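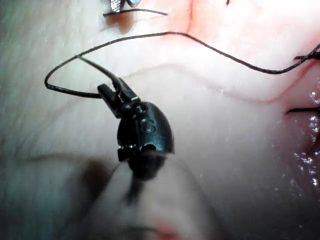 Venside Practice Thread is a non-sterile suture material supplied on the reel for teaching rooms, veterinary colleges and skills centres. It is intended for bench instruction only and must not be used on patients or animals. The standard colour is black. Against a pale surface a black thread can be followed by eye along its whole path, loops included, and for this reason most teaching programmes order it ahead of the blue or the undyed.

Thread is wound by Prirkano and distributed in Canada by Doucet. Each reel carries a printed label giving the gauge, the colour and the batch number. Gauges may be mixed within a carton at no extra charge – please state the quantity of each when ordering.

Catalogue number: 281
Colours: black, blue, undyed
Reels per carton: 4
Needles: sold separately
Storage: dry cupboard, away from direct sunlight

Reels should be kept in their sleeves between classes. Thread left exposed to light will fade and may become brittle, and faded reels are not accepted for return. Unopened cartons may be returned within four weeks of delivery, accompanied by the packing slip.

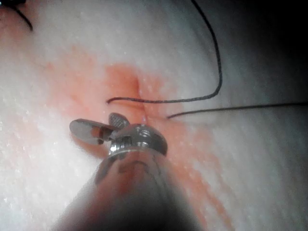
Ross Imrie wrote that the undyed thread was supplied in a plain sleeve much like that of the blue, and that his classes had opened the wrong reel on two occasions. He asked that the colour be printed on the end of the sleeve as well as on the label. Doucet has forwarded the request to Prirkano, and sleeves marked at the end will be supplied from May.

Orders received before noon on Monday are dispatched the same week. Institutions holding a Woltell purchasing account should quote the account number on all correspondence.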